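Notebook, coalition arithmetic, June

Third day on the Drenport hung council. Studier's people still hold the most seats, which in their press release has become "a clear mandate," and in my spreadsheet has become a problem. Zavham's group has offered talks to everyone, including two independents who ran on never talking to Zavham.

Started the morning recoding the manifestos. Mỹ wants each pledge scored for distance between parties, so a coalition can be ranked by how much swallowing it requires. Fine in principle. There are 328 pledges once you split the ones joined with "and," and Reinholz's lot joined nearly everything with "and." Their housing section is one sentence.

Phong reran the pairwise model overnight. Studier plus Reinholz comes out closest on paper, mostly on parking. They disagree on the bus levy, the school mergers and who gets to be leader, so I would not order the cake yet. Dropped the parking pledges and ran it again: Zavham plus Reinholz moves ahead, by a margin I could cover with a thumb.

To check: does weighting by column inches make any sense? Phong says yes. Phong wrote the weighting.

Resident survey: more than 3,000 forms sent, 35 back with the coalition question filled in. Three of those want all the parties to govern together, and one wants none of them to. Not reporting percentages on this, whatever the Saturday paper asks for.
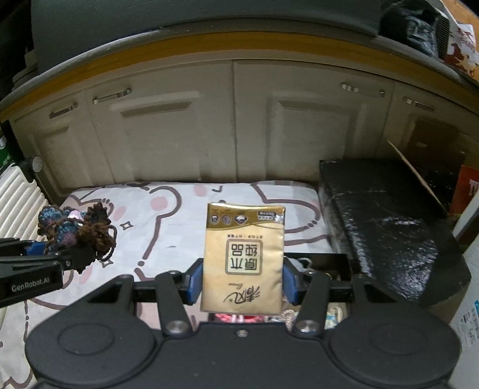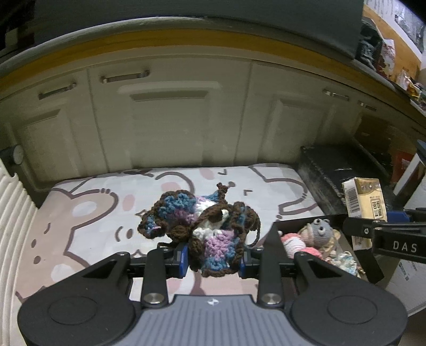

After lunch, went back through the minority administration case. The old minutes show Drenport tried it once before and passed a budget by the chair's casting vote, then spent the rest of the term arguing over whether the chair had one. Added a dummy variable for that. Mỹ crossed it out, I put it back.

Still to do:
fix the double-counted library pledge (it is in the Zavham file twice, once as a promise and once as an achievement)
ask Phong for the unweighted table
find out if the independents count as one group or two. They don't seem to know either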